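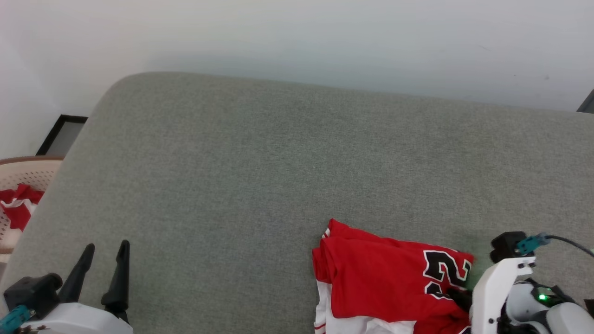
3. Folding the jerseys

By the time we reached this part of the project, the four of us had already spent most of January arguing about shelves, so it was a relief to get our hands on some clothes. Our club, Tarura, keeps its team kit in one storage room in Nirkville, and anybody who has hunted for a jersey there ten minutes before a game will know why we picked the subject (Lama picked it, really, and the rest of us came around very happily).

We worked at the gray table, with the laundry basket next to it on the left so that whoever was folding could reach in without walking. The red and white jerseys go into the basket in a heap, and a folded one stays on the table until it has been checked. We tried keeping the basket on the floor across the room at first, and Raed got so tired of going back and forth that he moved it himself!

The fold we settled on is an ordinary one. Lay the jersey face down, bring in both sides with the sleeves tucked flat, then turn the bottom up toward the collar and turn it once more. Munther's grandmother folds in thirds and we gave that a fair try too, but the slippery fabric kept sliding open on us. Even with our own fold, the bundles don't always come out square. One edge likes to ride up into a little peak while the other slopes away, and we decided early on not to fuss over it so long as the jersey fits on its shelf.

Each of us folded 40 jerseys over the course of the project, in sessions of 15 minutes, which felt short until you had done a few of them back to back. Hsiu-ying was the quickest and also the neatest, which the rest of us thought was a bit unfair. My own folding got better after she showed me how to smooth the sleeves with the side of my hand before turning anything over.

If we did this again, I would ask for a second basket, so that small and large sizes could be kept apart from the beginning. We lost a good deal of time reading labels.

4. Putting the kit away

The shelves are filled from the bottom, large sizes first, with the collars facing out.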